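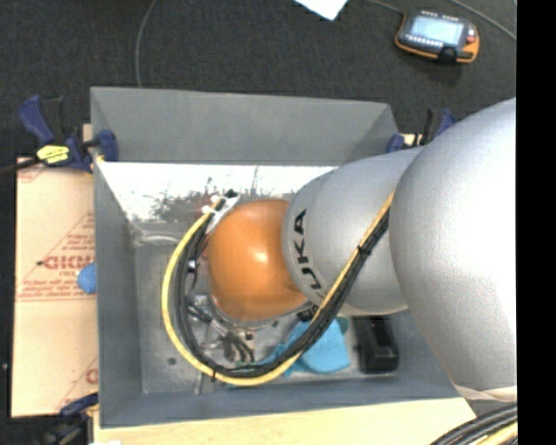
From: Dalia Luik
To: Wistasmont readers list
Subject: Re: [wistasmont] Reading order for the Cuesta books?

Hello Hugo and all,

On the question of the order, I have read all four books twice, so I try to answer.

Hugo Peñalver wrote:
> I bought "The Salt Bride" by Encarnación Bravo without
> knowing it is part of a series. I am on page 67 and
> everybody talks about a wedding that I did not read.
> Should I stop and begin with another one? Also, is
> the short one necessary?

Yes, please stop there. The wedding is in "A House in Cuesta", and if you continue you will learn on page 200 who the bride left at the church, which spoils the best chapter of the first book. After it you can read "The Salt Bride" and then "Winter Ferry".

The short one is "Letters to Prikaseck". It is only 25 letters between the doctor and the widow, and the romance is very slow. I liked it more than my sister did. You can read it at any moment after the first book.

One warning about the e-book of "Winter Ferry": my copy ends on page 259 in the middle of the epilogue. I wrote to the shop in June and they sent me a new file, which has the same problem. Does somebody have the paper edition and can tell me if the captain comes back?

Casimiro, I still have your Grudik novel. I will post it this month.

Best regards,
Dalia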